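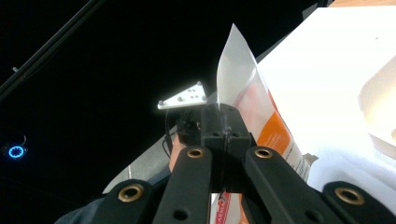
Keeping Dry Food Fresh After the Bag Is Open

In my kitchen the dry food lives in one narrow cupboard beside the stove. For a long time I closed every packet with whatever was near my hand, and many times I had to throw away good food. The tips on this page are what I changed step by step. They are for rice, flour, beans, nuts, crackers, dried fruit and similar things.

Opening the bag

Cut the bag straight across with scissors, as close to the top seal as you can. If you tear it by hand, the tear likes to run down the side, and then no clip will help you. Leave enough plastic above the food for at least two folds. A bag that is filled very full should give a cup or two to a jar first.

Before you fold, press the air out slowly with a flat hand, starting from the bottom. With flour do this very gently, or you will have it on your shirt.

Folding and closing

Fold the top down in narrow folds, each one the width of a finger. Run your nail along every fold. Then put the clip in the middle, or use two clips if the bag is wide. Wooden clothespins are good enough for pasta and beans. For coffee and nuts I prefer a long clip that covers the whole width.

Rubber bands I don't recommend. They become dry and break, and small pieces fall into the food.

When a jar is better

Move the food into a jar or a box with a tight lid if you will need more than a month to finish it. Brown sugar, raisins and ground spices should go there on the first day. The jar must be completely dry inside. After washing I leave mine upside down for one night and then one more hour standing upright with the lid off.

Cut the cooking directions and the date from the package and tape them to the back of the jar. I write also the day when I opened it, with a soft pencil on paper tape. Marker is difficult to remove from glass.

Do not pour new rice on top of old rice. Empty the jar, wipe it, put in the new rice and then the old rice on top, so the old one is used first.

Where to put everything

Heat and steam are worse than light for most dry food. The shelf above the stove is the warmest place in many kitchens, so keep plates there. Oats, flour and crackers want a cool shelf near the floor. Whole grain flour and shelled nuts contain oil and turn bitter, and they are better in the refrigerator or freezer, well closed. Let them come to room temperature before you open the container, otherwise water collects inside.

If you find small moths

Check every package on the shelf, also the ones never opened. Look for fine threads in the corners of the bag. What has threads goes out of the house the same evening, in a tied bag. Vacuum the shelf and the small holes for the shelf pins, then wipe with warm water and a little vinegar, and let it dry with the door open. After that, new flour can stay 4 days in the freezer before it goes on the shelf.

Crackers that became soft

Spread them on a baking sheet in one layer and warm them in a low oven until they feel dry when you touch them. Take them out and let them cool on the sheet. They become crisp only when they are cold, so do not judge them too early, and do not close the box while they are warm.

For salt that makes lumps, put a few grains of uncooked rice in the shaker. Change the rice every October, when the heating starts again.

Syahrul Hutapea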